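I have been putting off the laundry since we got back from Keltness, and last night the pile on the chair finally slid onto the floor, so that was that. Four loads! For a trip where I swear I wore the same two shirts the entire time.

My usual method is to dump everything on the couch, turn on a show and fold badly. The problem is that our couch (the big gray one from Drarkine, which I still love even though it eats socks) is squishy, and nothing ever comes out flat. So this time I dragged the baskets into the bedroom and used the bed instead, and wow, what a difference. It's the right height for my back, and there's enough room to stretch a thing all the way out before you fold it.

The other discovery is the checked sheet. I bought it in August at the Chidiac outlet purely because I liked the thin brown lines, but they make great guides! You line up a hem with one of the lines and you can see right away if it's crooked. I did all the towels this way and they fit on the shelf for the first time in ages.

Dark stuff is still my least favorite. Every bit of lint shows, and I can never tell the front from the back until I find the tag -- if there even is one. I left it all for the end, of course.
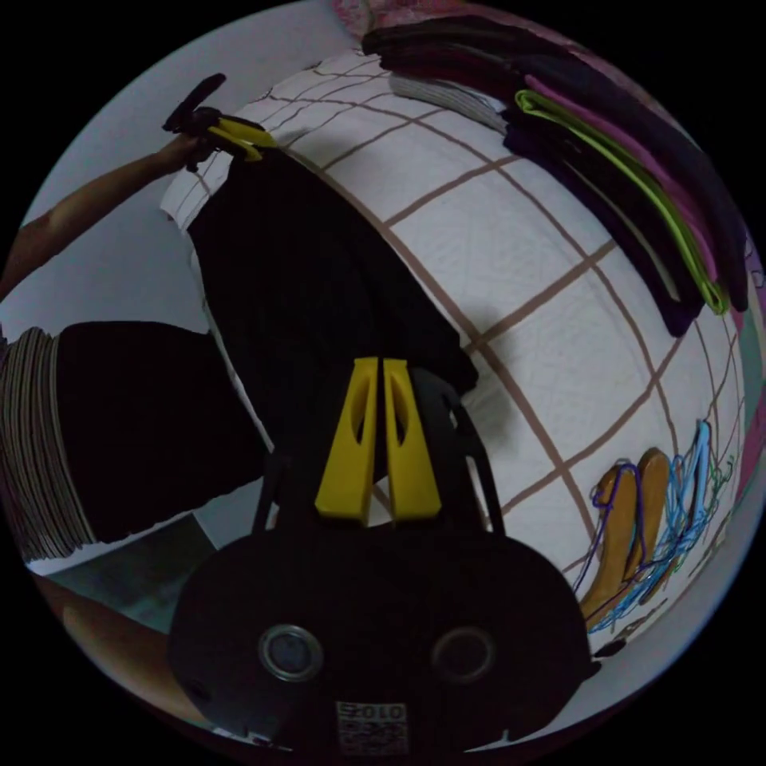 Black on white, pulled out flat over the squares.

I still have the pillowcases to do, plus one fitted sheet that I'm going to roll into a ball and shove behind the towels like I always do. If you have a fitted sheet trick that works on deep corners, leave it in the comments, please!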